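Budget week, part two

Quick one tonight, have to get the sheet to Margarida Rocha before the morning meeting and I'm still moving rows around.

So. We've been told 15 thousand for the whole year, everything included. Last year I put nearly all of it into one line (the hand) and then spent the spring begging for cable ties. Not doing that again. This time the small stuff goes in first and the big stuff fights over what's left.

Small stuff so far:
fake produce, second set – 467 with shipping, and yes I know, for plastic fruit
bowls, more of the black ones
finger pads and spare screws from Drevport
a decent bin for all of it, lids that close

The produce line is the one that always gets questioned. But it's what the arm works with all day, and the shapes matter. Bananas are long and shiny, the radish has that silly tuft, balls roll. If I only bought balls we would learn a lot about balls.

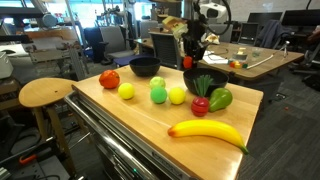

Fruit, veg, a few balls, two bowls. The 467 line is for more of this.

Then the fingers. I asked for quotes from Calado and from Nanwood in December. Calado came back in 3 days with a price and a drawing. Nanwood came back with a brochure. The Calado set is dearer per finger but you can swap a single joint without taking the whole thing apart, and I have taken the whole thing apart enough times to put a number on my evenings. Sent both to Rocha, she wants a third quote becuase that's the rule over a certain amount. Fine. Mavari, probably.

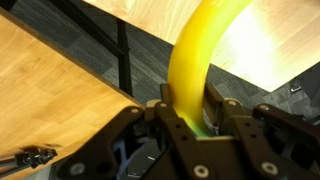
What I keep going back and forth on is spares versus a second hand. Second hand eats over half the budget and then there's no money for when the first one breaks, and it will. Spares are boring and nobody upstairs gets excited about a bag of joints. Leaning spares. Five full fingers, pads for each, one extra base plate if Calado will sell it seperately.

Not in the sheet yet: better lighting (the windows are murder in the afternoon, glare all over the tabletops), a second cart, training days. Training days will get cut. They always do, so I'm putting them in high.

Ok, sheet goes out tonight. More when I hear back.

Comments (3)

Margarida Louro
Put shipping on its own line!! We lost a month over that, purchasing wanted the unit price and the quote had it all lumped in.

tinplate
Spares. We bought the second hand and it became the spares.

gripes_and_grips
Did Calado say anything on lead time? Ours quoted 5 weeks and I'm still waiting on the base plate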